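Two Robot Arms and a Pile of Laundry
Workshop Pages for Young Builders
Sep 19, 2023

At the Bouchard workshop, people share tools and a long bench. One group there is building a pair of robot arms that can fold cloth. They named the project Kiltusora. This page tells how it is made.

What is a robot arm?

A robot arm is a lot like your own arm. It has a base where your shoulder would be. It has an elbow in the middle and a wrist near the end. Where you have a hand, it has a gripper. A gripper can open and close, but it can't feel things the way your skin can.

Inside each joint is a motor. The motor turns a little, and that part of the arm moves. A small computer tells every motor how far to turn.

Why is cloth hard?

A block keeps its shape when you pick it up. Cloth does not. It bends, sags and slides. If you lift a towel by one corner, the rest hangs down in a shape that is hard to guess. Try it at home with a dish towel and you will see.

People fold big sheets with two hands, so the builders chose two arms. Each arm takes one corner.

How the build goes

Step 1. Make a flat place to work. The builders used a white surface with walls at the back and sides. Colored cloth is easy to spot on white.

Step 2. Put the arms on a rail. The rail is a long bar of aluminum with grooves in it. Each arm sits on a black base plate. The plates must be tight — a wobbly arm will miss the corner.

Step 3. Run the cables. Cables need some extra length so the arm can reach out. The builders tie them to the forearm and leave loops near the joints.

Step 4. Teach the move. The Ulov team, who wrote the program, broke the fold into short parts: reach, pinch, lift, pull toward you, let go. They ran it up to 200 times before they were happy with the pinch.

Step 5. Try it with real cloth. The two grippers pinch the far corners and raise that edge, and the near part stays flat on the surface.
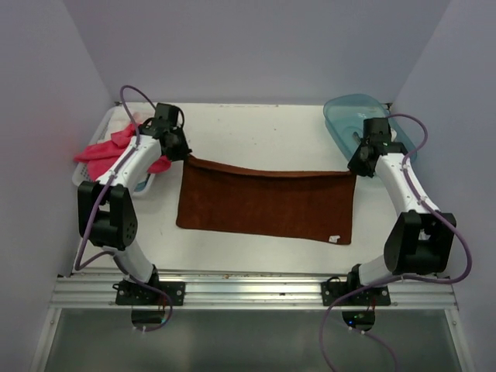
Step 6. Write down what happened. The group keeps a notebook called Starkia. If a corner slips, they write which arm lost it and change one thing before the next try.

Staying safe

Keep your fingers away from the arms when the power is on. Ask a grown-up to switch it off before you move the cloth. Long hair should be tied back.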